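Zostmont notebook, shell and floor area

June 19, 2024

In at the usual time. Yolandi had left the key with the front desk and a note on the bench saying the dusters were in the wash, so I used the old Dobson cloths. They are fine on the top surface but they leave fluff along the rim. Need to buy more of the good ones before July.

Job for today was the white shell: wipe down, go along the lower edge by hand, look at the trim, write up anything that needs doing before Ruth comes to look at it.

Top surface

Wiped twice with plain water and a little of the Leta cleaner, then once with a dry cloth. The gloss makes it hard to judge. With the ceiling lights on, every highlight looks like a smear until you move your head, and then half of them go away. What I did in the end was turn off the row nearest the wall and look along the surface from low down. Two real marks showed up that way, both faint, both on the far side. One came off with a thumb. The other is a scratch, shorter than a fingernail, and I have left it alone. Hortensia says it was there when the shell arrived and is in her delivery notes, which I have not checked.

Do not use the blue spray on this. Somebody used it on the Gisia panel in the spring and it dried cloudy.

Lower edge

The underside is where the dust sits. You can't see it when standing back, so it has to be felt for. Start at the left and keep the fingers flat on the edge, moving a hand's width at a time. Stop at anything that feels raised and mark it on the outside with a small bit of low-tack tape, then carry on. Don't try to fix things as you go. I did that last time and lost my place twice.

Raised spots today: one near the left end, dried glue I think, came away with the plastic scraper. Another further round turned out to be a bit of our own tape from the last check. Please take your tape off when you finish.

The thin dark edge is sound all the way along the part I could reach. No lifting. It does pick up fluff from the Dobson cloths, so go over it last with a damp finger or a cotton bud.

Trim

The reddish-brown strip on the right is the part Fabrice was worried about. I pressed along it and could not get it to move. There is a dull patch on it which might be old polish. Tried water, no change. Left it for Ruth to decide. If it is to be replaced we will want the same colour, and the offcut in the drawer marked Leta is darker, I held it up to compare.

The order we went in for the second pass, for whoever does it next: stand close, look down between your arms and not up at the shell, left hand to the lower edge first, and bring the right hand up afterwards. Knees a little bent is easier on the back. Both sleeves up past the wrist, otherwise the cuff drags on the surface and you have to wipe it again. Aoi does it kneeling on a mat, which is slower, but she says she finds more.
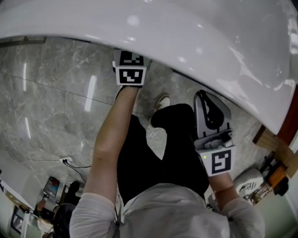
Floor

Swept before and after. The grey tiles show everything, and the polish on them throws the ceiling lights back in long streaks, so crumbs of glue hide in the glare on that side. Used the torch flat to the floor. Found the screw Hortensia lost, it was sitting in a grout line. It is now in the jam jar with the others.

No grit to be left on the tiles under the shell. They scratch, whatever the supplier says. The mat goes down before anything heavy does.

Times and stores

First pass took 33 minutes, second took 27. I would expect the second to come down again once the tape is all off.

The quote for a new set of trim came back at 2,350 with fitting. Fabrice thinks that is high and wants to ask for the strip on its own. I agree. Left the letter in the tray.

Running low: cotton buds, low-tack tape, the good cloths. Plenty of scraper blades.

To do

Ask Ruth about the dull patch on the trim.
Hortensia to look up the scratch in the delivery notes.
Order cloths (not Dobson).
Move the bin nearer the bench, it is a nuisance by the door.
Fabrice to ring about the strip only.
Check the far end of the underside, which I could not get to without moving the bench. Needs two people.

Added later: Aoi and I moved the bench after lunch and did the far end. Some dust, no raised spots. Bench is still out, will go back tomorrow.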